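Workshop Tips: Recording Kitchen Pick Examples in Simulation

Filed under: Robot bench, countertop tasks

Settle the object list before recording anything. Adding a new item halfway through leaves it underrepresented, and the policy will grab it badly or ignore it. Our Clelside counter set mixes food with tableware.

Spawn objects slightly above the counter and let the physics run for 200 steps before the first command. Discard any start where an item has rolled into the sink opening.

Approach narrow-necked objects from directly overhead. Lower the open fingers past the rim, pause, then close. Operators who close while still descending produce examples that look fine on playback and train poorly. 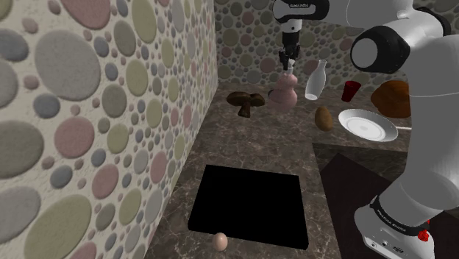 Gripper over the pink vase, fingers partially open at the neck. Egg in the foreground, near the sink opening.

Change wall and counter textures every 8 episodes. Busy patterns are worth including – Liam Sugden's first Cropper set used plain gray walls throughout and had to be redone in April.

Keep failed grasps in a separate folder, tagged with the object name. Do not trim them. A slip followed by a clean second attempt is a usable example; a slip followed by an operator reset is not.

Log joint positions and gripper width at the same rate as the camera. Resampling afterward shifts the moment of contact.

Check disk space before starting a batch of 1000. Episode 74 is a bad place to find out.

Corrections to Damilola Sani.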